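Mornmont court limits use of roadside saliva screens

4 November 2020

The appeals court in Mornmont has ruled that a positive result from a roadside saliva screen cannot, on its own, support a charge of driving under the influence of drugs. The ruling affects 219 pending cases in the district, according to the court clerk's office.

At issue was the Jurano, a handheld screening unit sold by Cokia and used by county patrol officers since July. The unit reports whether a drug compound is present in saliva above a set cutoff. It does not report a concentration, and it does not measure the amount of the drug in the blood. Prosecutors had argued that a positive screen, together with a traffic violation, was enough to go to trial.

The court disagreed. Its opinion states that a screen may be used to establish probable cause for an arrest or for a warrant to draw blood, but that proof of impairment requires separate evidence — a field sobriety evaluation, a laboratory blood result, or testimony on the manner of driving. The two-judge majority noted that the validation study filed by the county covered 244 samples, 200 of them collected under laboratory conditions. The dissent would have left the weight of the screen to the jury.

The appeal was brought by the Võ law office on behalf of a driver stopped for an improper lane change. No blood was drawn in that case. The conviction has been vacated and the matter sent back to the trial court.

Prosecutors have 30 days to ask for review by the state's high court. Until then, officers may continue to carry the units, but any arrest based on a positive screen must be followed by a request for a blood sample.

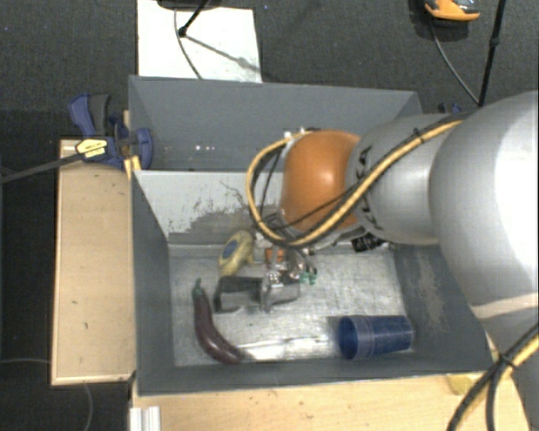 Robot arm with its gripper lowered over a gray bin.

Cases in which a blood result is already on file are not affected by the ruling. Defendants who entered a plea before the opinion was issued must file a separate motion, and the court did not say how such motions will be decided.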